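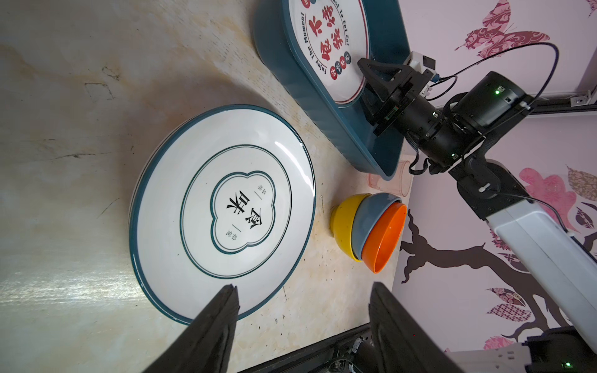 Figure 1. Wrist camera view from the left arm, with the plate, the nested bowls and the right gripper over the teal tray.

Setting the Table by Remote Control: What I Learned Teaching Two Arms
Project report, Ledthorpe robotics lab course
Partner: Zinash Assefa. Supervisor: Laimutė Dzene

What we set out to do

Our task was called "clear and stack." There's a plate, a few small bowls, a cup and a serving tray on the counter, and the two arms have to get the dishes onto the tray. Simple, right? I signed up for it because I figured anything I do half asleep every morning couldn't be that hard to show a robot. (Zinash had picked it for the same reason, so at least there were two of us.)

We didn't write any motion code. Instead we drove the arms by hand from the Holanda station at the other end of the lab, which is a pair of small leader arms you hold and move, and the big ones copy you. Every run gets recorded: the joint positions, how far open each gripper is, and the camera video. The recordings are then used to train a policy, and you find out whether it picked up what you meant or something else entirely!

How we collected the demos

We split the work into sessions in March, mostly late in the afternoon when the lab was quiet. One of us drove and the other reset the dishes and wrote notes. By the end we had 300 recorded runs, and I threw away 65 of them. That sounds like a lot, and it hurt, but most of those were from my first sessions and they were bad. I kept stopping in the middle of a reach to think. A person watching would guess I was thinking. The training just sees an arm that hangs in the air for no reason, and our first policy loved to hang in the air.

Laimutė looked at those early recordings with me and gave me one rule that fixed most of it: decide before you touch the handles. So I started saying the whole plan out loud first. "Left takes the plate, right steadies the tray, then bowls." I felt silly for a while and then I stopped noticing.

The camera problem

I did my first runs by looking across the room at the real arms, with my own eyes. Big mistake. The policy never gets to stand where I stand. It only has the camera views, so if I steer by something the cameras don't show, I'm teaching it a trick it can't do.

After that I drove from the monitor only. Figure 1 is from the left wrist, and you can see both of that gripper's fingers at the bottom, with one overlapping the lower edge of the plate. It's a great view for the plate and a pretty poor one for the cup, which is partly hidden under the edge of the tray. The plate also throws a bright highlight back at the camera. I worried about that more than I needed to, but Zinash kept a list of which lamps were on for each session and we used it later when we sorted the data.

What was hard

Plates. A plate lying flat gives a two-finger gripper almost nothing to hold. What worked best was to slide one finger in low at the rim, tip the plate a little and close. It took me ages to get smooth at it, and I still rushed it when I was tired.

Bowls were easier once I quit trying to take them apart. When they're nested on their sides like in Figure 1, it's way better to pick up the whole set.

Using two arms at once was the other thing. My right hand wanted to copy my left! We ended up with 2 kinds of demos, one where the arms take turns and one where they move together, and we labeled them separately in Ellia, the logging tool the course uses.

Results

We trained 3 policies. The one trained on everything, bad runs included, was the worst. The cleaned-up set with both kinds mixed was better, but it sometimes froze as if it couldn't choose. The turn-taking set alone did best by a clear margin, and it got the bowls over to the tray most of the time. The plate was still hit or miss.

If I had another month

I'd record a lot more recoveries, where the grip slips and you calmly go back for it. Ours are almost all clean runs, so when the policy misses, it carries on as if it's holding a plate. Zinash wants to try the softer Nulberg finger pads on the rim grasp, and she's already asked Laimutė for a set.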